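**Anchor keeps dragging at Erkcombe — chain or anchor?**

Sizwe Dlamini

Dragged twice on Monday night in soft mud, with an 8 kg plough and mostly rope out. Do I buy a heavier anchor or just more chain?

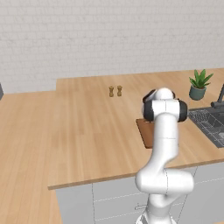
**Miłosz Sikora**

Chain first, I'd say! I had the same bother off Carnley — I added a good long length and slept like a baby (well, nearly). Do check your windlass gypsy fits it before you order, mine didn't and I was 54 quid down.

**Unathi Mtshali**

Bigger anchor. Always.

**Vusumuzi Ngcobo**

How much rope did you let out, and what depth at high water?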